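Publishing and the Book Trade
Handout 6: Distribution, Discounts and Returns for the Small Press
Instructor: Ulla Karppinen
Section leaders: Garba Effiong, Yutong Du

Please read this handout before the section meeting and bring the worksheet for Part 5. Students who missed the September lecture on cover pricing should review Handout 2 first, as the terms defined there are used without further comment.

1. Terms

List price: the price printed on the book. All trade discounts are calculated from this figure and never from the cost of printing.

Trade discount: the percentage of the list price that the publisher gives up to the buyer. A bookstore normally expects a smaller discount than a wholesaler, which must in turn resell to bookstores.

Wholesaler: a firm that stocks titles from many publishers and fills orders as they arrive. A wholesaler does not ordinarily promote a title.

Distributor: a firm that represents a publisher to the trade, usually under an exclusive contract. It holds stock, sends sales representatives to buyers, issues invoices and collects payment.

Returns: unsold copies sent back for credit. The terms of sale state how long a store may wait before returning a book and who pays the freight.

2. The path of a single order

A customer asks for a title at a store. The store checks its own shelves, then its wholesaler, and only then the publisher. Each step adds time, and many sales are lost at the third. For this reason a press with a short list should see that its titles are in a wholesaler's database before any publicity is sent out. The record must carry the correct ISBN, list price, binding and discount. Errors in the record are the publisher's responsibility — the wholesaler will not look for them.

Orders are gathered from stock, packed and shipped with an invoice. Payment terms are set out in the account agreement and are often longer than a new publisher expects. The cash needed to pay the printer must therefore come from another source.
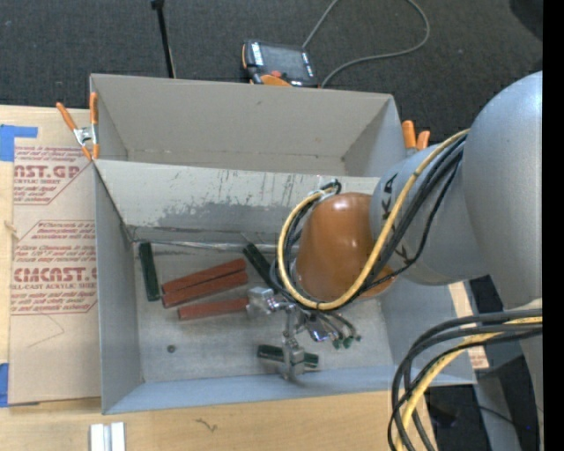

3. Case: Dekness Books

Dekness Books is a regional history press owned by Suleiman Anozie. Its title "The Ikdale Ferry" was printed in a first run of 1,000 copies. The press placed 400 copies with a distributor, Haddad, and kept the remainder for direct sales to museum stores, libraries and readers.

Haddad sold its whole allotment to stores within the season and asked for more. Anozie was advised by his editor, Suleiman Idahosa, to wait for the returns period to pass before reprinting. He reprinted at once, with a second run of 400 copies. Returns began to arrive after the holidays, and the reprint was still in storage a year later.

Consider the difference between copies shipped and copies sold through to readers. A distributor's early report shows the first figure. The second becomes known only when the returns period has closed.

4. Direct sales

Museum stores and gift stores often buy on nonreturnable terms and accept a lower discount in exchange for small minimum orders. Signed copies may be sold from the author's own website, provided that the contract allows it. Shipping charges and sales tax should be stated before the customer orders.

5. Worksheet

Using the blank form for the Griler account, calculate the publisher's net receipt per copy for a bookstore sale, a wholesale sale and a direct sale. Show each deduction on its own line. Then write 3 paragraphs recommending how a first printing should be divided among the three channels.

Worksheets are due on 23 November 2024 at the Saturday section. Late work should be sent to Yutong Du and will be marked down one grade.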